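Monday, February 25, 2019
Undine rinse trial, batch 18
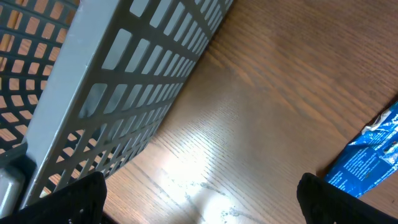 Conductivity of the second rinse still drifting upward overnight. Started at 2000 µS/cm, read 2597 this morning with the lid on and the bath held at 38 °C. Evaporation alone won't cover that. Level mark dropped 4 mm.

Nuwan recalibrated the probe on Friday against fresh standard, so I'm not blaming the probe yet. Carryover from the alkaline stage is more likely. Drain time was cut when Graziella took over the late run; will go back to the old setting and repeat.

To do: pull a sample before and after the drain step, label both, send to Ubaldo. Ask Benvinda whether the Krajčí inhibitor is ionic. Data sheet doesn't say.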